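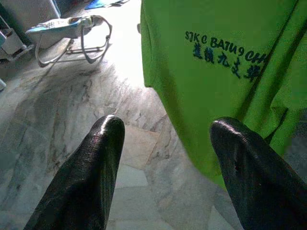
I finally sorted the kids' clothes this week. I had been putting it off since April, and the drawers had reached the point where they only closed if you leaned on them.

My system is simple. Everything comes out, gets looked at once, and goes into keep, hand down, or rags. School shirts are the hardest because they all feel like they should be kept. The green one with "SJKC BATU 9" printed on it went into the keep pile without any discussion. It can be worn at home until it wears out.

Black clothes I do separately. They pick up lint from everything else, and in a mixed pile I can't tell a T-shirt from a pair of leggings until I've unfolded it. So they get their own tub. I used to carry them in my arms and drop socks the whole way down the hall. 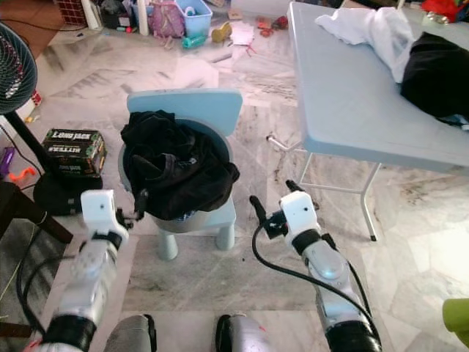

A child's plastic chair makes a good stand for a tub. It saves some bending, and my back noticed the difference after 10 minutes. The little blue one has been sat on, stood on and drawn on, and we've had it longer than the sofa. For a big heap I still work off the floor, where there's room to spread things out on the tile.

I also save cardboard boxes for the hand-downs. A drinks box is a decent size, strong enough for jeans and small enough that I can lift it when it's full. I write the clothing size on top in marker. Last time I skipped that step and ended up opening 9 boxes to find one raincoat.
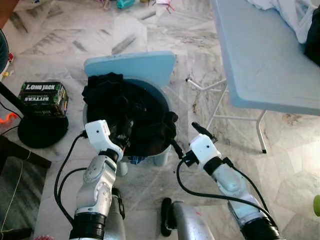
Dark things I turn inside out before they go in the wash, and I check the pockets while I'm doing it. So far this week: two hair ties, a pencil stub and a folded Sukon receipt for 394, which I still need to put with the others.

My neighbor Mirjana Živković is taking the first box of hand-downs for her nephews. The shorts and the baby things still have to be done. I'll get to the shorts first, as they take up the most room.

Posted 12/05/2021

Contact | Copyright 2021, all rights reserved | Back to top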